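Facilities Guides > Shared Rooms > Display Panels > Section 3: Preparing and Fixing a Panel

Updated September | Danica Đorđević, Building Services, Lindetis Community Center

3. Preparing and fixing a display panel

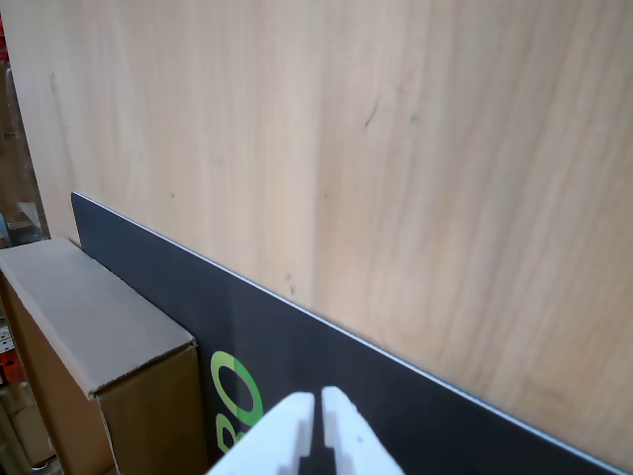

This section applies to groups that have booked wall space in the Drenora Room or the ground floor corridor. It covers the period from collection of the panel to the final check. Removal is covered in Section 4, and damage charges are listed in the booking agreement.

Panels are issued by the front office between 9:00 a.m. and noon. The person who signed the booking must collect the panel in person and will be asked to sign again for the fixings bag. Panels may not be exchanged between groups without a new form.

3.1 Before you begin

Check that you have the following:

- the panel entered on your booking form
- one fixings bag (two rail hooks, two lower clips, four felt pads)
- a spirit level
- a soft, dry cloth
- a stepladder, available on request from the front office

Inspect both faces of the panel before it leaves the office. Marks already present should be written on the back of the form and initialed by the member of staff on duty. Knots and changes of grain in a wooden panel are natural and need not be recorded.

NOTE: Panels brought from outside the building are accepted only with written approval. Requests should be sent to Neema Laizer at the front office at least 21 days before the opening of the display.

3.2 Preparing the surface

1. Lay the panel face up on a padded table. Do not use the folding tables from the kitchen – their metal edges scratch the finish.

2. Wipe the face with the dry cloth, following the direction of the grain. Water, spray polish and alcohol wipes are not permitted on unsealed wood.

3. Turn the panel over and press one felt pad into each corner.

4. Screw the rail hooks into the threaded sockets on the back, by hand only. A hook is fully seated when its collar meets the wood.

CAUTION: Do not drill new holes, and do not move a socket. If a socket turns when the hook is tightened, stop and return the panel.

3.3 Hanging the panel

Two people are required for this step, whatever the size of the panel.

1. Confirm that the wall rail is clear of hooks left by an earlier group. Spare hooks should be returned to the office.

2. Raise the panel until both hooks are above the rail, then lower it slowly. Each hook should drop over the lip of the rail without force.

3. Place the spirit level on the top edge. Small errors can be corrected by turning the adjusting screw on either hook.

4. Slide the lower clips along the skirting track until they hold the bottom edge, and press the tabs down.

5. Leave a gap of 300 millimeters between the side of the panel and any door frame, light switch or fire alarm call point. This distance is a condition of the building's safety plan and cannot be reduced.

WARNING: Never lean a panel against a radiator or stand it in a corridor while you prepare the wall. Corridors are escape routes and must be kept clear at all times.

3.4 Attaching material to the panel

Paper, card and light fabric may be attached with the pins supplied or with low-tack tape. Grimel putty is permitted on painted panels only, as it leaves an oily mark on bare wood. Staples, glue and double-sided foam tape are not permitted on any panel.

Framed items must hang from the picture cords on the wall rail, with their weight carried entirely by the cord. Groups that took part in the Lumbantobing textile display should note that the earlier allowance for sewn hanging loops has been withdrawn.

3.5 Final check

When the display is complete, telephone the front office and ask for an inspection. Gilang Lumenta or Sulastri Lau will visit the room, normally within the hour. The inspection covers the hooks, the clips, the side clearance and the condition of the floor. A signed copy of the sheet must remain in the clear pocket by the door until the display is taken down.

If a fault is found, the group will be asked to correct it before the room opens to the public. Questions about a failed inspection may be addressed to Ratih Yusof, room bookings.

Continue to Section 4: Removing and Returning a Panel

3 comments | 3 shares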